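Weidemann Sorkik Wrist Camera Kit

Order no. 2914
Ships from Utmont, usually by Monday if ordered before noon

The Sorkik is a small camera and bracket set that mounts at the wrist of a two-finger gripper. It gives the control software a close view of the work area and of the fingertips at the same time. The kit fits the Lusalora arm directly. Other arms need the adapter plate, sold separately.

Mounting and first view

The bracket holds the camera behind the fingers and tilts it toward the tips. With the gripper closed, the tips should show at the bottom center of the picture. If they sit to one side, loosen both clamp screws, turn the bracket and tighten again. Keep the cable clear of the finger travel. Run the zero routine with the fingers closed and the table clear in front of them.
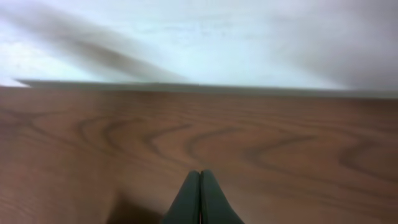 Wrist view with fingers closed over a wood-grain tabletop.

Focus is fixed. Surfaces very close to the lens and walls well behind the table will look soft. Strong grain in a table surface does not affect the zero routine, but a mirror finish can. Use a matte mat on polished metal or glass.

Picking packaged goods

The kit is mostly bought for light pick and place work with small packs. Glossy film is the usual problem, as bright reflections can hide part of the outline. Exposure can be locked from the setup page. Set it with the pack in view, then check it again with the arm at its highest working position. Dark bins need a second exposure setting, which the software can switch to by zone.
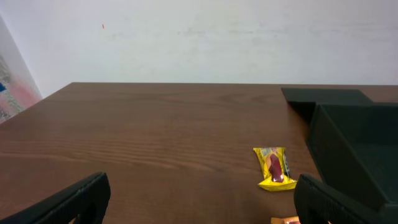 Fingers open, yellow wrapper on the table beside a dark green box.

Rainer Strobel of our applications desk recommends teaching the bin edge as a separate zone whenever a pack lies close to it. The default clearance is 29 mm and can be changed per zone.

Specifications

Weight with bracket: 46 g
Clamp screws: 2
Focus: fixed
Exposure: automatic or locked
Cable exit: rear

In the box

Camera, bracket, clamp screws, cable, hex key, printed setup sheet. Gripper, arm and adapter plate are not included.

Questions about fit: Uwe Petersen, technical sales. Please state the arm model and finger type.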